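Gripper won't let go of plush, then drops the glass jar. Safety question too

Posted in: Faults and Fixes

hkulkarni
December 2020
Hi all. Hema Kulkarni here, some of you know me from the Hirnholm thread. Got a bin picking job going wrong and I'm out of ideas. Setup is one arm, red/black, two-stage close on the gripper, Gurix controller. Mixed toys in a wire mesh basket, it picks one and drops it in one of the sorting boxes on the right. Plush, spiky balls, a few hard things, cloth.

Problem 1: on soft stuff the fingers close fine, lift fine, then over the box they open and the toy stays hung on a finger. Arm thinks it's empty and heads back for the next pick with a toy still dangling.

Problem 2, the one I care about. Last night it did that, came back down with the plush on one finger, and landed on the glass jar. Force limit did not trip. Jar went over the rim and off the table. Broke. I was maybe an arm's length away, no glasses on. 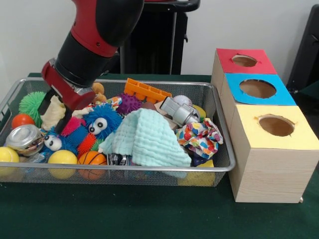
Log shows 184 picks before that one, 13 of them with a late release. Never flagged as errors, just "release ok". Which is wrong, obviously. The release check is only finger position, so if the fingers are open it's happy.

Already tried: slower open, wider open, a little shake over the box. Shake helps with the bears. Does nothing for the long shaggy ones.

torqueless_tom
Why is there glass in the basket at all?

hkulkarni
Spec wants something clear and hard in the mix. Replacement is in there now, same kind, metal lid. I know. I know.

Bex_R
Swap it for a plastic one today, argue about the spec later. Clear plastic jar behaves close enough for the camera.

And the release thing sounds like fiber getting in the finger pad joint. We had it on a Caletti gripper, fur wicked up behind the rubber and got pinched. Pull the pads and look before you touch any software.

millrun
Disagree on the order. Pads are a nuisance. A force limit that doesnt trip is a stop-work thing. What's the limit set to, and is it on during the descent or only in the grasp phase?

hkulkarni
Set at 20 N. Thought it was on all the time. Checking.

millrun
Check it with a scale, not the config screen. Ours said one thing in the menu and did something else after an update.

torqueless_tom
A plush squashed between finger and jar is a spring. Contact comes on slow, so if it's looking for a spike it won't see one. I don't think your limit is broken. It's filtered.

millrun
Filtered or broken, she still had glass on the floor next to her.

torqueless_tom
Not saying it's fine. Saying if she drops it to 5 N it'll fault on every pick in a basket that full and she'll end up turning it off. Seen that plenty.

Bex_R
^ this happens

pillai_user_09
We run the Pillai wrist sensor and just weigh after release. If the wrist still reads more than empty gripper, hold over the box and retry. 3 retries then stop and call somone. Took an afternoon to set up. Would've caught problem 1 and so problem 2.

hkulkarni
Don't have a wrist sensor. Could get a rough number out of joint currents maybe?

pillai_user_09
For a bear, maybe. For a piece of cloth, no chance. Too light.

Bex_R
Camera then. Look at the fingers after release against a plain background. Cheap.

millrun
Also the cloth. I see one hanging over the front rim. If a finger catches that on the way up it drags whatever's sitting on it. Same accident, no plush needed. Tuck it in before each run or slow down the first bit of the lift.

hkulkarni
OK update. Scale test done. Limit trips at about 20 on a hard push, straight down. Put a folded towel on the scale, slow descent, it went way past and never tripped. So Tom's right on the filter. And it's NOT on at all during the move back from the box, that was a separate checkbox. Which is off by default. Lovely.

Pads off too. Blue fluff packed in behind both of them.

Bex_R
told you :)

millrun
Turn the checkbox on and keep people back while it moves. Glasses either way.

hkulkarni
Box is checked, glass jar's out, tape on the floor. Cleaning pads now. Camera check next, if anyone has thresholds that work on dark fingers please post them, mine sees shadow as toy about half the time.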